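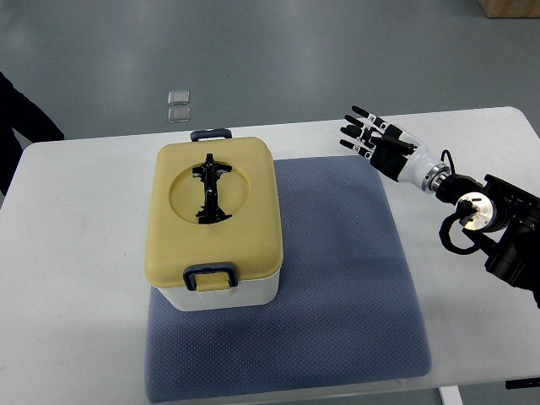

Liesl Fuchs
Lab instructor, Robot Cell Maintenance

Handout 4: Setting up and checking the Arkari bench cell
Revised August 24, 2022

This handout covers the start-of-shift check on the Arkari cell: one arm, one five-digit hand, one white table. Read it before your lab slot and bring it with you. The theory behind the joint controllers was in Handout 2 and is not repeated.

Before power

Walk around the table first. The arm is heavy and the table is light, so the table is the thing that moves. Push on each corner. If it rocks, sort out the legs before you do anything else, and tell me if you had to change one.

Lay the blue-gray mat near the front edge and smooth it flat with your palm. A ridge under the mat will tilt whatever stands on it, and the hand will then close at the wrong height. Put the box on the left half of the mat, long side running front to back, both clasps closed. We use the box with the yellow lid for all the reach work this term.

Check the cable at the wrist. It should hang in an easy loop, with enough slack for the wrist to turn both ways. If it is tight, or rubbing on a joint housing, stop there and write it up. We lost most of a week in December to a chafed cable that three groups had noticed and none had reported.

Power and homing

1. Release the emergency stop and turn the key on the Petkov supply.
2. Wait for the controller to finish its self-test. Error 104 means a finger joint did not answer. Power down, reseat the hand connector, and try once more. If it comes back, call me.
3. Home the arm with the speed set to 13 per cent. Keep one person at the stop button the whole time.
4. Open the hand fully and look at each finger in turn. The black tips should be clean and seated all the way on.

Ready position

Jog the arm to the ready position. The hand waits to the right of the box, open, with the fingers pointing left across the table. It must be clear of the box and clear of the tabletop. Save the pose under your group name and leave the pose called Plirnolley alone - it belongs to the research group and they will notice.

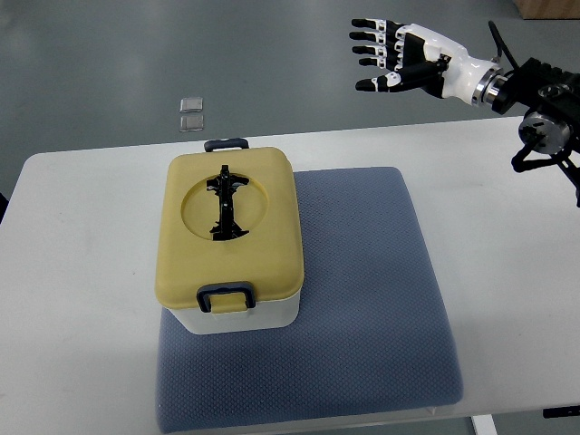

Figure 2. Ready position: hand open and clear of the box, front and rear clasps in place.

Look at the black handle on the lid as well. It runs front to back across the round recess, and your approach has to allow for that. A hand coming straight in from the right meets the handle side-on. Groups who teach the grasp from the end of the handle nearly always have to redo it.

After the session

Back the arm away from the table before you power down. Wipe the fingertips with a dry cloth. Do not use solvent on them. Fill in the Flestora log with the time, any error codes and anything you adjusted, including the mat. An entry that only says "OK" will be sent back to you.

Reading for next time: the section on joint backlash, up to the worked problem.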